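How to plan a home robot budget before you buy anything

By Yasaman Hashemi

If you are like me, you started with the robot. You saw one you liked, you wrote its price at the top of a page, and everything else got squeezed in underneath. I did just that when Alcides Espinoza and I planned our first test room for Nisisside, and I would love to save you the trouble! We now begin in simulation, with a plain living room, and work out what the robot needs to see and reach.

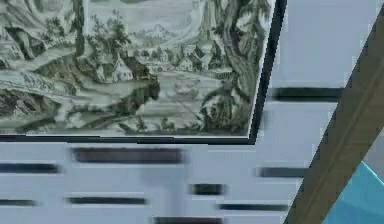
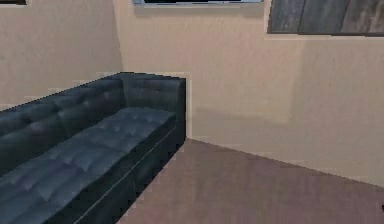
Simulated views: a framed landscape print on the wall, and the tufted sofa with open floor beside it.

Step 1. Write down the jobs. Be fussy here. "Helps in the living room" is a wish, but "picks things up off the floor next to a sofa" is something you can price. Keep it to 3 jobs for the first year.

Step 2. Try them in simulation. Look at your rendered views with your job list next to you. Can you make out the edge of the seat? Is there floor to drive on? Blocky edges are fine for planning a route, but you may want sharper renders before you choose a camera, so put down a little money for computer time.

Step 3. Price the robot as a whole kit. Ask for the base, arm, gripper, charger and spare battery on one quote. Our first quote from Skokow left out the charger and the shipping, and adding them came to 830 dollars (I had to go and make tea after that one).

Step 4. Budget for the room. A secondhand sofa, a rug, a few frames for the walls - it all adds up. We allowed nearly 100 dollars for small things and were glad of it.

Step 5. Leave time as well as money. Ask each seller for a delivery date in writing. Ours slipped into July, and Alcides had already booked the room.

Once you have all that, send the sheet to someone who has to live with the robot and let them cross things out. Zoila Agudelo went through ours and struck off the second arm, and we haven't ordered one yet.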